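Nellusby Community Kitchen: progress report to Arncombe, May

Enrolments reached 51, against a target of 14 per centre. I'd be wary of that figure. It counts sign-ups, and the Cisine centre can't tell me how many finished the budgeting course.

Spending on groceries is $527 over. Lucrezia Monti blames the price of flour; I haven't seen the receipts and won't sign off until I do.
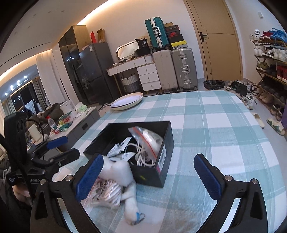 Plates and an open box on the plaid tablecloth, Nellusby.

Rigoberto Cabrera wants a second term funded. I'd hold off until the attendance sheets are in.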